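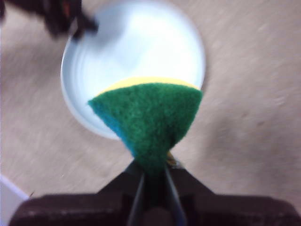

Boas práticas em células com dois braços: apontamentos da aula 7
Automação e Robótica de Serviço
Versão de 23 de novembro de 2022

Olá a todos! Estas folhas acompanham a aula sobre regras de trabalho e não substituem o manual da célula (leiam-no, por favor, que eu noto logo quem não leu). Peguei na tarefa da loiça, esponja e prato, porque foi a que deu mais perguntas no projeto Imitz e porque parece fácil até se começar a escrever o procedimento.

Antes de ligar

A paragem de emergência testa-se no início de cada turno, com os braços a mexer devagar e sem nada nas pinças. Carrega-se, confirma-se que param os dois, rearma-se, regista-se na folha. Eu sei que é aborrecido! Mas já corrigi relatórios em que só um dos braços estava ligado ao circuito, e o grupo descobriu isso a meio de um ensaio.

Limites que usamos nesta cadeira

Velocidade máxima da ponta com alguém junto à mesa: 300 mm/s. Sem ninguém na zona marcada podem ir até 800 mm/s, e só depois de um ciclo completo a velocidade reduzida. Atenção que são limites nossos, da cadeira, e não valores copiados de uma norma. Se no vosso estágio vos derem outros, valem os outros, e a avaliação de riscos é sempre da aplicação inteira: braço, pinça, peça e mesa.

Objetos moles e objetos rígidos

A esponja perdoa quase tudo, dobra-se, esmaga-se e volta ao sítio. O prato não. Quando um braço segura e o outro esfrega, a força do segundo passa toda para a pega do primeiro, e por isso o limite de força define-se para o par. Na célula da Clivach fixámos 46 N e nunca precisámos de mais.

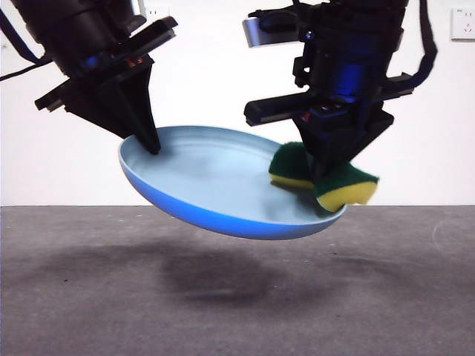
Stuvescombe respondeu na lista da cadeira que, na opinião deles, o limite de força por si só não chega: pedem também uma altura máxima para tudo o que vá suspenso, e uma regra escrita sobre o que faz o segundo braço quando o primeiro perde a pega. Concordo com a segunda parte e já a acrescentei ao guião (parar os dois, não tentar apanhar!). Quanto à altura, ainda estou a pensar, que na nossa mesa isso complica a troca de ferramenta.

Registo dos ensaios

Cada ensaio leva número, versão do programa, objetos usados e motivo de paragem. Uma paragem manual conta como ensaio e não se apaga. Em junho revi 124 registos e o campo que mais vezes vinha vazio era precisamente o motivo, por isso agora sem ele a folha volta para trás.

Para a próxima aula: tragam a avaliação de riscos do vosso grupo, em papel, com a secção da perda de pega preenchida.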